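Robot Manners: The Rules That Keep Helpers Safe

If you have ever played a board game with somebody who makes up the rules as they go along, you already know why rules matter. Robots need rules too, and so do the people who build them, switch them on and work next to them. Today we're going to visit a workshop in Feltholm (well, you can stay in your chair!) and find out what some of those rules are.

The workshop belongs to a company called Pavivau. The person in charge of safety there is Gladys Kirui, and she has been looking after robots for 16 years. She keeps a fat blue binder on her shelf with 322 pages in it, and every page has something to do with keeping people safe. Don't worry, we won't read the whole thing. Even Gladys says some of it is a bit dry.

What does a robot hand look like?

Robot hands come in all sorts of shapes, and a lot of them don't look like hands at all. The proper name is "gripper." Some grippers have suction cups, a little like the ones that hold a bath toy to the tiles. Others have just two fingers, and the fingers are colored brightly enough that you would spot them from across a room. 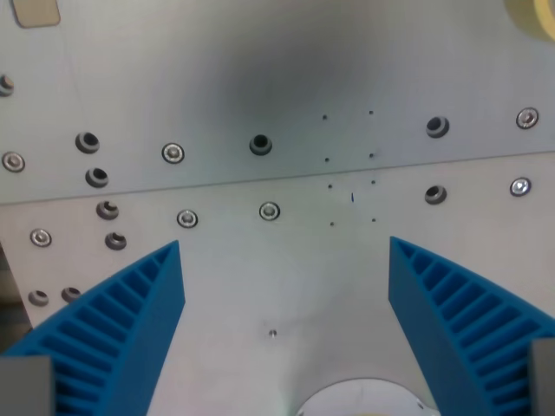
Two fingers may not sound like many, but try it yourself. Pick up a crayon with only your thumb and your pointing finger. Easy! Now try it with a grape, and then a book. You probably squeezed a little differently each time without even thinking about it. A robot has to be told how hard to squeeze, and that brings us to our first rule.

Rule one: Only squeeze as hard as you need to

Before a gripper goes to work at Pavivau, somebody tests it on a little pad that measures the squeeze. The number gets written down on a card, and the card stays with the robot. If anyone puts new fingers on, even if they look exactly the same as the old ones, the test is done all over again and a new card gets filled in. Gladys is quite strict about the cards.

Rule two: Know where the pinchy places are

You have probably caught your finger in a drawer at least once (ouch). A place where two things come together is called a pinch point, and a gripper has one right between its fingers. Other parts of a robot can have them too, like the elbow, where the arm folds up. Grown-ups who work with robots learn all the pinch points before they are allowed to start, and they keep their hands out of them whenever the robot has its power on. It doesn't matter if the robot is standing perfectly still. A robot that is waiting can look just like a robot that is switched off!

Rule three: Keep the work area tidy

Robots often work over a flat metal surface with screws and holes in it. The holes are handy for bolting things down so they can't slide about. A part that slides is a part the robot might miss, or bump, or knock onto the floor, and then somebody is tempted to reach in and grab it. So the rule is to check that everything that should be fastened really is fastened, and to decide where each loose thing belongs before the robot starts moving.
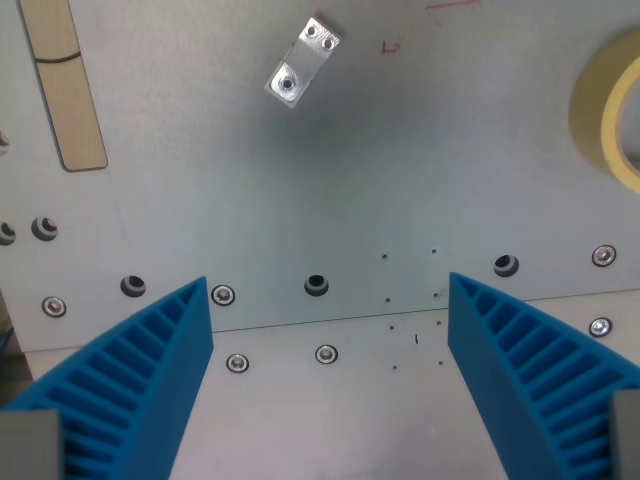

Rule four: Everybody knows the big red button

Lots of machines have an emergency stop button. It is usually red, usually round and easy to hit with the flat of your hand. At Pavivau, every new person presses it on their very first morning, just to feel what it's like. Anybody may press it, at any time, and they won't get in trouble for it, even if everything was fine after all. Last June it was pressed 59 times, and Gladys was pleased with every one of them.

Rule five: Ask before you change anything

Suppose you thought of a way to make the robot go faster. Good for you! But you would still have to tell somebody first, write the idea down, and try it slowly with everyone standing back.

Something to try at home

Ask a friend to be the robot and put two fingers out like a gripper. You be the safety person. Make up three rules for picking up a sock, say them out loud, and see if your robot can follow them. Remember to choose a stop word before you begin, and then swap places.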